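# Cader 300 Room Thermostat and Wiring Centre

I've been selling heating controls for long enough to have favourites, and the Cader 300 is one of mine. It runs up to six zones of underfloor heating or panel radiators from one wiring centre, and the dial on the wall is big enough that I can read it without my glasses on.

We stock it in two versions:

- **Cader 300** — battery room stat, surface mounted, white
- **Cader 361** — same thing, mains powered, with a floor sensor on a three-metre lead

If you're putting it under tile, get the 361. The floor sensor lets you cap the surface temperature, and most tile adhesive makers will want you to do that anyway. For radiators the plain 300 is fine (I've got it at home).

## What's in the box

One room stat, the wiring centre, a DIN rail clip, screws and a booklet. Actuators are separate. I'd go for the Mesgate normally closed ones, 24 volt, and so does Rhonda Landry, who fits most of our local jobs. The older Tadotura heads will work too, but you'll need the adaptor ring, so tell me when you order and I'll chuck one in.

## Setting it up

Pairing is easy! Hold the dial in until the light goes green, press the zone button on the wiring centre, then leave them to it for a minute. Label your zones before you close the lid — I didn't the first time, and I spent a whole evening warming the hallway when I wanted the kitchen.
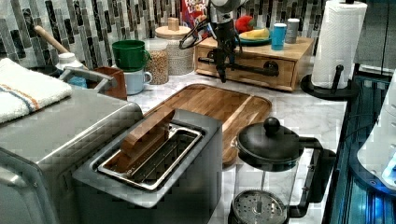
Keep the stat away from outside doors and anything else that throws heat, or the reading will wander. Chest height on an inside wall suits most rooms.

We've sold more than 500 of these now, and the only part I regularly post out is the battery cover, colour matched, no charge. If you're swapping out a Luangrath controller, send me a photo of the old terminals first and I'll mark up which wire goes where.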